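Robots on the bed-making line, what happened to your hours?

dunnage_dan
We run a linen and bedding outfit, Gadow side of town, 80 people on the floor. Since December there have been two arms in the room where beds get made up. Management says no jobs go. Anyone been through this?

ruaridh_imrie
Went through it at Brundholm. No layoffs, but 4 of us got moved to sorting. Plain sheets were easy for the arms. Kids' prints and anything with a tag on it still came to a person.

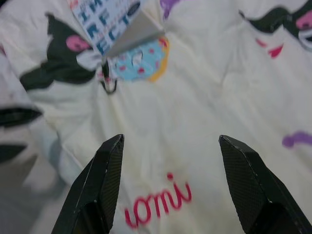
So sorting became the whole job. You stand at a table and decide what the machine can have. The pay is the same – the day is a lot longer in your head.

kettleby
Disagree. My back quit hurting once I stopped leaning over mattresses. I did 102 beds on a bad shift before. I'd take sorting any day.

dunnage_dan
Did they change your targets?

ruaridh_imrie
Yes. Site target went to 1,000 pieces and they counted ours in with the machine's. Get that in writing.
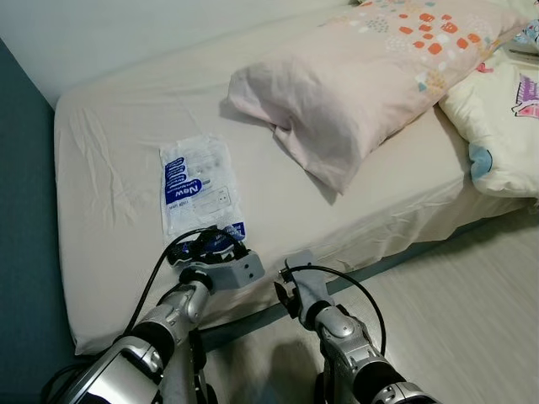
kettleby
Targets are a fair point. Ours at Kinnunen stayed split, so ask for that. Also ask who does the unwrapping. A clear plastic package lying on the sheet is one more thing to deal with before a bed is made, and at our place that time went on nobody's count for months.

dunnage_dan
Thanks both. Meeting is at 2 pm, I'll bring up the split count and the unwrapping.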